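Ticket: Likine block set, episodes missing after export
Opened by: Iestyn Rowlands
Component: recorder / export
Status: waiting on one more session

Thursday, 9:40 am
OK so I went to build the training split for the block task this morning and the numbers don't add up. The recorder log lists 1,652 episodes saved. Heneo (our export tool, for anyone new on this ticket) wrote out 1,000 and then told me it was finished. No error, no warning, green check mark and everything! I ran it a second time in case I'd fat-fingered something and got 1,000 again.

10:15 am
First guess was disk space, but there's loads free. Second guess was the wrist camera stream dropping out, which we had back in July, so I opened a handful of the missing episodes straight from the raw folder. They play fine, head view and wrist view both, and the joint data is there too. So the recordings are good and it's the export that's losing them.

11:05 am
Found it, I think. There's a page limit in the Heneo config, set to 1,000, and it only asks for the first page. I must have copied that file over from the Gallardo project, where we never had enough episodes to hit the limit. My fault! I've turned paging on and started the export over.

1:30 pm
All 1,652 are out now. But (of course there's a but) 30 of them have no task label. They're all from the stretch where I was using Undance to tag episodes from the keyboard, and I suspect I was hitting the reset key before the label had saved. The motion in them looks normal, so I don't want to throw them away. I'll label those by hand from the head view and put a short delay on the reset key.

2:50 pm
While I'm in here, a note for whoever does the labeling after me: please go by where the blocks are at the start of the episode, and don't guess the task from how the arms are sitting. I did that on two of them and had to go back and redo both. Adding some stills to the ticket so we're all talking about the same setup.

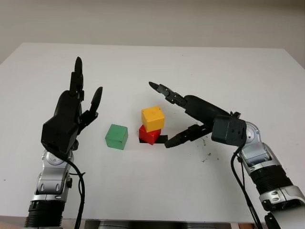 Head view, yellow block on top of the red one.
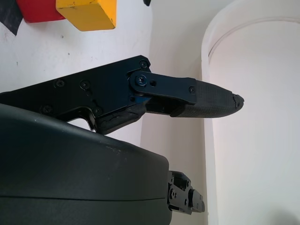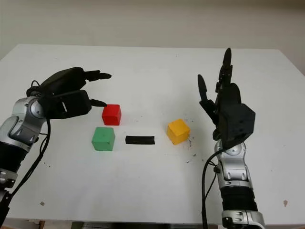
Head view again, with all three blocks down on the table.
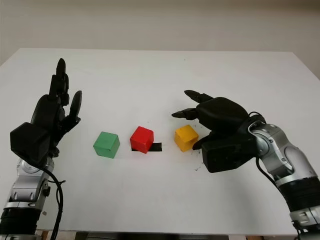 Do I have to retrain from scratch now that the missing episodes are back?
I would, yes. The first run only ever saw the oldest 1,000 episodes, so start over with the full export once the last labels are in.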